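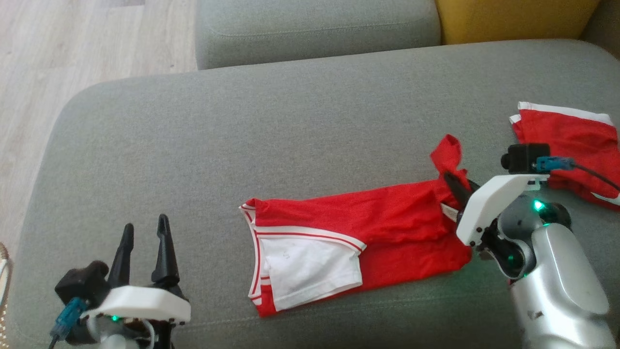
Section 4: Entering your film through the Rotoden portal

Read this section before you start an entry to the Stoleck Short Film Festival. The portal will not let you change the category once the fee has been paid. You will be asked for one still from the film, and it should be a plain, well-lit view of something that appears on screen – a red sports garment folded on a grey sofa will do as well as an actor's face. Title cards and posters are not accepted as stills.

Print this page
E-mail this page

Before you begin, have ready the finished film as a single file, a synopsis of no more than 200 words and a subtitle file if any of the dialogue is not in English.

4.1 Creating the entry

1. Sign in and choose New Entry.
2. Pick a category. Films of 20 minutes or less go in Short Fiction, Short Documentary or Animation. Anything longer goes in Mid-Length.
3. Type the title exactly as it appears in the opening credits. Put the English title in the second box, even if it is the same.
4. Add the director and producer. If there are two directors, press Add Person and enter them separately.
5. Paste in the synopsis. Formatting is removed when you save.
6. Press Save Draft.

Note: A draft is kept until entries close at the end of October. Drafts are not seen by the selection panel.

4.2 Uploading the film

1. Open the draft and choose Upload Film.
2. Select the file. The limit is 3,000 MB.
3. Leave the browser window open until the bar turns green.
4. Play the first 2 minutes in the preview window and check that sound and picture are in step.

Caution: Do not upload a second copy while the first is still being processed. The portal treats it as a new entry and will ask for another fee.
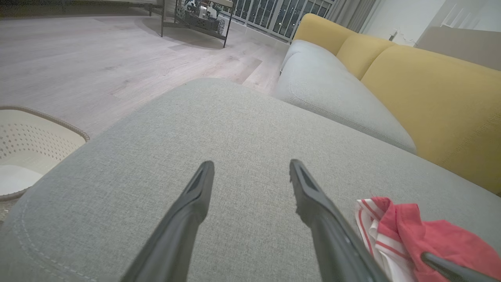
If the preview stays blank after the bar has turned green, sign out, clear the browser's stored files and sign in again. Should that fail, write to Nele Nijs at the entries desk with the draft number. Please don't send the film itself by e-mail.

4.3 Subtitles

1. Choose Add Subtitles and select the file.
2. Set the language. The portal does not detect it.
3. Check one line near the start and one near the end. Files made for a different frame rate often drift.

Note: Films chosen for the Pappas Screen are shown with English subtitles throughout, including those in English. Eirini Kalogeropoulos will contact you if a new file is needed.

4.4 Paying and submitting

1. Choose Review Entry. Missing items are marked in orange.
2. Tick the box to confirm that you hold the music rights.
3. If you have a Werner student code, enter it before you press Pay – it cannot be applied afterwards.
4. Pay by card, then press Submit.

A receipt is sent to the address on the account. Keep the entry number printed on it, as you will need it for Section 5, Sending a screening copy.

Print this page
E-mail this page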